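Veltomside Sewing & Mending Board > Clothes for Little Ones > Letting down hems on school pants, worth it or not?

nayeli_sotelo
Posted 01/11/2023

Hi everybody! Long-time reader, I think I've posted maybe twice. My oldest has shot up again and every single pair of pants he owns is showing ankle. I bought them in October thinking I was so clever, a size up with the hem turned under twice and stitched by hand, and I figured they would get us through to summer at least. Well, they won't.

So last night I sat down with the seam ripper and let down the first pair, the navy ones, and I got nearly 2 inches out of them, which I was thrilled about until I held them up to the lamp. There is a line all the way around each leg where the old fold was. It's paler than the rest and a little fuzzy, and I've pressed it with steam and with a damp cloth and it's still sitting there looking at me. My mother used to do something with vinegar but she can't remember what (she says "oh, you just dab it," which is not a lot to go on).

Do I keep fighting with the line, cover it with something, or give up and cut them all down into shorts? I have a big bag of Nomis twill tape in navy and gray that I've been saving for I don't know what, if that helps. 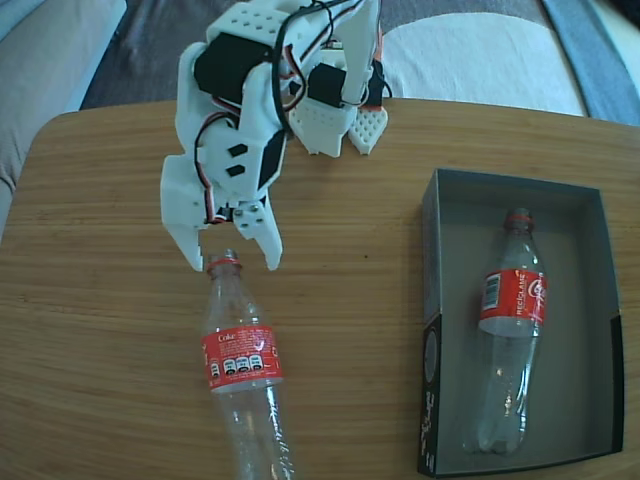

bobbin_and_me
Oh Nayeli, the vinegar thing does work, but only on the crease part. If the color has worn off along the fold then there isn't anything to bring back, I'm afraid. What I do is equal parts white vinegar and water, dab it on the wrong side with an old washcloth, lay a pressing cloth over it and hold the iron down. Don't slide it! Count to 15, lift, move along. Try it on the inside of a pocket first, I took the blue right out of a pair of church pants once and my husband wore them for yard work for years after that.

Pak-hei Kong
I'm going to be the grump here and say shorts. I've let down hems for three kids and I have never once been happy with the result. You spend an evening on it, the line shows anyway, and by the time you've got it looking decent they've gone through the knee. Cut them off, double hem, done, and put what you would have spent on trim toward the next pair. I get ours at the Vumamus resale when they do the bag sale, and I don't feel a bit bad when they come home with paint on them.

nayeli_sotelo
Pak-hei, I hear you, but it's January and he'd be in shorts with blue legs until spring! Also he is very particular about pants. These have the soft waistband and I've been to four stores looking for more of the same.

threadbare_jo
I have to disagree with Pak-hei too, sorry! A row of twill tape right over the line looks like it came that way from the store. Wash your tape first, though. I can't say that loudly enough. I put unwashed tape on a skirt for my niece and it shrank up and the whole bottom puckered like a pie crust, and I had to pick the entire thing off again while watching TV and muttering. Then pin it flat, stitch the top edge first, both edges in the same direction, and it will behave.

If you don't want it to show so much, two rows of topstitching in matching thread will break up the line pretty well. On navy you would have to be down on the floor to notice.

Pak-hei Kong
Fair enough about the weather. I still say check the knees before you put an hour into the ankles. Hold them up to the window, and if you can see daylight, save your tape.

bobbin_and_me
Now that is good advice and I wish I'd had it years ago.

mrs_pennywhistle
Jumping in to ask what thread you're all using for this? I've been on Mikuš all-purpose forever (my grandmother's shop carried it and I suppose I never moved on), but it's been snapping on me when I topstitch through the side seams, where it gets thick.

threadbare_jo
Might be your needle. I go up to a jeans needle and turn the wheel by hand over the lumps. Longer stitch too.

nayeli_sotelo
Okay, update! Vinegar took the crease out of the navy pair but there's still a pale stripe like bobbin_and_me warned me, so the tape is in the wash as we speak. I checked the knees on all of them, and Pak-hei, you'll be pleased to hear the khakis failed and are going to be shorts. The gray pair I haven't decided on. Does gray tape on gray look odd if the grays don't quite match, or should I go navy and pretend I meant it?

threadbare_jo
Navy! Go navy.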